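Kitchen Tips: Moving Back Into a Kitchen That Has Been Taken Apart

Our kitchen was in pieces from the end of May until July. The contractor had promised two weeks, and he still says two weeks when you ask him. What follows is what I learned about putting a kitchen back into service, set down while I still have the bruise on my shin to remember it by.

Before anything goes back in

Wipe out every cabinet twice. The first pass only turns the sawdust into paste. Use a barely damp cloth, then a dry one, and do the undersides of the shelves too, where dust hangs on like a tick and drops into the cereal bowls a month later. A vacuum with the brush head is better than a broom, which mostly moves dust to a place you have already cleaned.

Leave the doors open overnight. New cabinets smell like a shoe store and so will your crackers. A saucer of baking soda on each shelf helps a little. A window helps more.

Shelf liner: buy the kind that doesn't stick. I used the adhesive kind in our last place in Sondenach and spent an afternoon with a hair dryer and a putty knife getting it off again, and I would like that afternoon back. Cut it a finger's width short at the front so the door doesn't catch it.

Loose parts and small hardware

Every appliance and cabinet comes with more parts than it needs, plus one fewer than you need. Put the screws for each thing in their own envelope and write on the envelope what they belong to. "Misc." is not a thing. "Left of stove, top hinge" is.

Tape the envelope to the part if the part is big enough. Masking tape is fine for a week or two. After that it bonds with whatever it touches and you are back to the hair dryer.

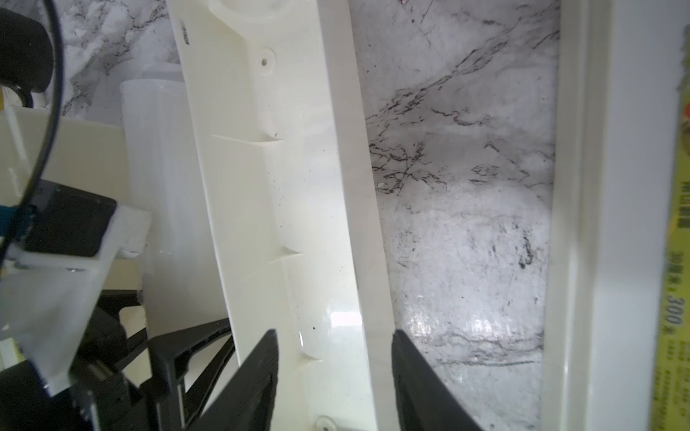

When you drive a screw back into plastic, turn it backward first until you feel a small click. That is the screw dropping into the thread it cut the first time. Then go forward, by hand, and quit when it gets snug. A power driver will strip a plastic hole in less time than it takes to say "I think that's got it." If the hole is already stripped, a sliver of wooden toothpick and a dab of white glue will usually hold anything that doesn't carry weight. My brother-in-law Balthasar Thaler has a refrigerator shelf that has been held up by toothpicks for years, and he'll show it to you whether you ask or not.

Grimy plastic trim comes clean in warm water with dish soap and an old toothbrush. Skip the scouring powder on anything glossy. It will be clean, and it will also look like somebody skated on it.

Living with a stone counter

I grew up with a counter you could have butchered an ox on, so marble has been an education. It reacts to acid. Lemon, vinegar, tomato, wine and orange juice will each leave a dull patch called an etch, and no amount of wiping takes an etch off, since it isn't a stain but a tiny amount of missing counter. Wipe spills when they happen. Use a cutting board for citrus, with a towel under it.

For everyday cleaning, a drop of dish soap in a bowl of warm water, a soft cloth, a rinse with plain water, then dry it. The drying is the part people skip, and then they wonder about the cloudy film. Keep vinegar away from it entirely, whatever your aunt says about vinegar.

For an oily stain, stir baking soda and water into something like thick pancake batter, spread it over the spot, cover it with plastic wrap and leave it for a day. Peel, wipe, look. It may take 2 rounds. It may take more, and at some point you'll decide the toaster looks good over there.

Ask about sealing. Some stone wants it once a year and some hardly ever. To check, leave a few drops of water on it and come back in 17 minutes (I set a timer and was interrupted, so that's my official figure). If the stone underneath has gone dark, it is drinking and you should seal it.

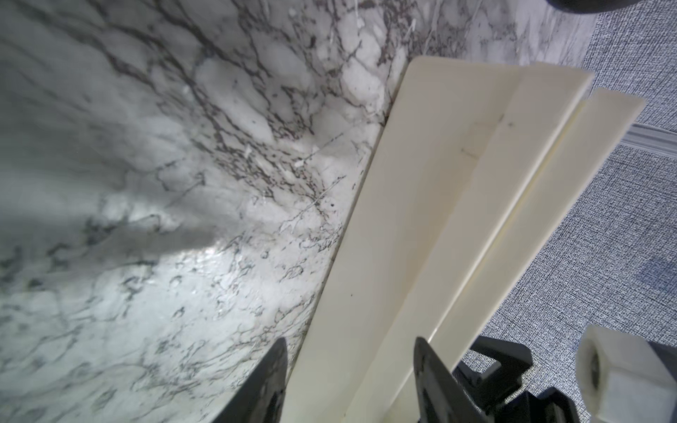 Busy gray veining hides crumbs very well. Wipe it even when it looks clean.

Run your palm over the counter before you roll out dough. The eye misses things on a pattern like that and the hand doesn't. I found most of a fried egg that way.

Deciding where things go

Put things where you use them and ignore what they're called. The colander lives by the sink, even though it is technically "bakeware" in some people's systems (mine, formerly). Coffee, filters, mugs and sugar should be reachable without moving your feet. At 5:38 in the morning you will be grateful.

My neighbor Nadja Riedl swears by the box method. Everything you aren't sure of goes in a carton in the hall, and you may only take a thing out when you need to cook with it. Whatever is left at the end of the season goes to the rummage sale in Zarville. I tried it. We turned out to own three melon ballers and we don't like melon.

Store flat things standing up. Baking sheets, trays, cutting boards, lids and spare shelves all do better on edge in a narrow slot than in a pile, where the one you want is always the bottom one. A tension rod or a cheap wire file sorter makes a fine divider. Leave a little slack. Once they're jammed in tight you need both hands and a foot.

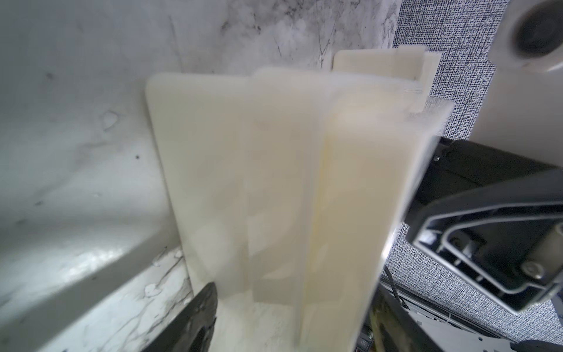

Heavy things go low, and between the knees and the waist if you can manage it. The Dutch oven on the high shelf looks handsome until the day you want stew. Glass goes behind a door if you have a cat.

Drawers

Line them before you fill them. Measure the inside of the drawer and not the front, which lies. A shoebox lid is a decent divider until you find one you like, and after a year it will be the one you like.

Keep one junk drawer, and only one. Once a season, tip it out on a newspaper and put back what you recognize. Dead batteries shouldn't go back, and neither should soy sauce packets. The key that fits no lock can stay, because you'll only worry about it otherwise.

Odds and ends

If a drawer sticks, rub the runners with a candle stub. This is for wooden runners. On metal ones it makes a gray paste and a new problem.

Felt pads under the toaster and the mixer keep them from scuffing the stone. Change them when they get gritty, or you've just made sandpaper.

Take a picture of the wall before the backsplash goes up, with a tape measure held against it, so you know where the pipes run. We didn't. The spice rack is going on the other wall.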